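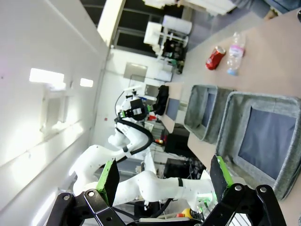 A sorting cell at the Stestside site, with felt baskets, a can and a bottle on the table.

Stestside extends robot sorting of drink containers

The Stestside facilities department will continue the use of robot arms for sorting empty drink containers, following a four-month trial in its recycling workroom. The decision was announced to employees in June and applies to both the early and the late shift.

The work is carried out at tables fitted with white robot arms. Cans and bottles are picked up one at a time and placed in gray felt baskets, which employees then carry to the collection point. The software that directs the arms was supplied by Vasseur and is known within the department as Nikik.

Before the trial, all containers collected from the offices, canteen and meeting rooms were sorted by hand. The task was shared among the cleaning staff and took up much of the last two hours of each shift. According to the department, it was also the task most often named in the yearly staff survey as a cause of sore wrists and shoulders.

During the final week of the trial, 1,441 containers passed through the workroom. The arms handled about 900 of these. The remainder were sorted by employees, either because the containers were too badly damaged to be gripped securely or because they arrived while the arms were stopped for adjustment.

The department notes that the arms are slower than an experienced employee. A person can clear a full table in a few minutes, while the same amount of work may occupy an arm for most of an hour. The benefit lies in the hours that staff can now spend elsewhere in the building – chiefly on the canteen floor, where requests for additional cleaning had gone unmet since the winter.

No positions have been removed as a result of the change. Four employees have completed training as cell attendants and receive a supplement for the hours they spend in that role. Attendants load the tables, check the contents of the baskets and stop the equipment when a container is dropped or held badly. Crushed cans remain the most frequent reason for a check, as their shape differs from one to the next.

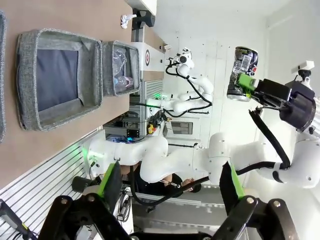
Changes to working routines

The late shift will now begin at 2:30 p.m. so that attendants on both shifts can meet at the tables before handover. Faults are to be entered in the workroom log and reported verbally to the incoming attendant. Employees who have not completed the training may enter the room but should not load the tables or reach across them while an arm is moving.

The employee council at Stestside supported the extension on two conditions. The first is that attendant duty remains voluntary. The second is that the number of containers sorted per hour is not used to assess individual employees. Both conditions have been written into the agreement, which will be reviewed after 100 working days.

The council has also asked for a quieter place to take breaks, as several attendants reported that the steady sound of the equipment was tiring over a full shift. The department has agreed to make the former storage room across the corridor available for this purpose.

A similar arrangement is under consideration at the Hatavora site, where containers are still sorted entirely by hand. Employees there will be invited to visit the Stestside workroom before any decision is made. Requests to attend may be submitted through shift supervisors.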